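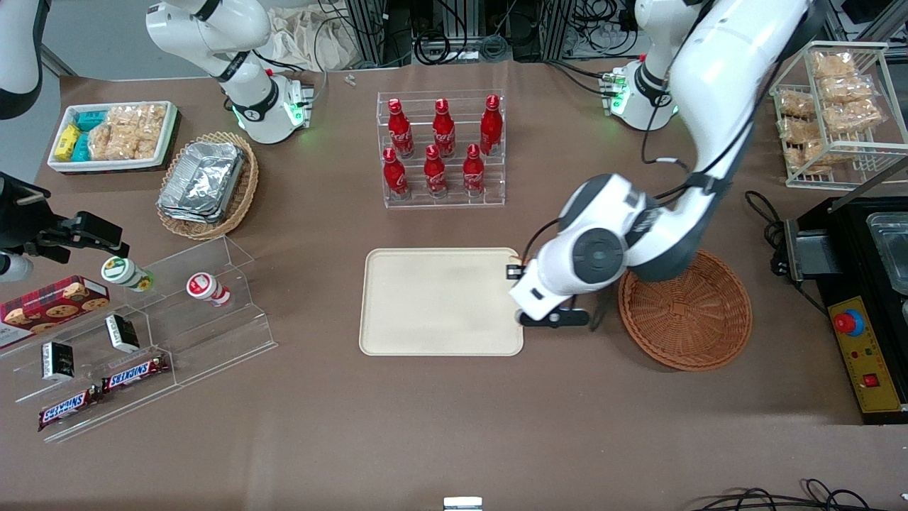
12th May
By Nkechi Usman

Looking after a two-arm packing table

Most of the trouble we have with the snack table at Drornville comes from crumbs, cables and grippers, in that order. These tips are for whoever opens up in the morning.

Wipe the arms with a barely damp cloth, working down from the base to the wrist. Don't spray anything straight on to the joint covers. Grease from fried snacks leaves a dull film on gloss white, and a drop of washing-up liquid in warm water shifts it.

Clean the gripper fingers separately. We use a soft toothbrush and then a dry cloth. If bags start slipping, clean the fingers before you touch the grip setting — ours was turned up twice last year when all it needed was a wipe.

Run your hand along the gripper cable with the power off. It should lie along the outside of the arm with enough slack for the wrist to turn fully each way. Replace any tie that has gone brittle, and don't pull the new one tight. Musyoka Muriithi snips the tails flush so they don't catch on the bags.

Loose cable on the table is worth ten minutes of anyone's time. Coil what you don't need and keep it to the back or a far corner, well clear of the trays and baskets.

Mark where things go. Small corner marks in masking tape under the big tray, the baskets and the acrylic racks will save you teaching the positions again after every clean. Renew the tape when the edges lift.

Acrylic scratches easily, so no kitchen roll and no scouring pads. Wicker holds salt and crumbs. Turn the baskets over and tap them out over a bin, and let them dry overnight if you have to wash them.

Press the emergency stop once a day, before the first run, and check that both arms halt. Twist to release, then restart from the home position.

The base bolts get checked every 200 hours. The last check was at 3,332 on the counter and one bolt on the left base had worked a little loose. The next full service is in June, when the Antal wrist seals are due. Spares are in the Hatau drawer, second from the top.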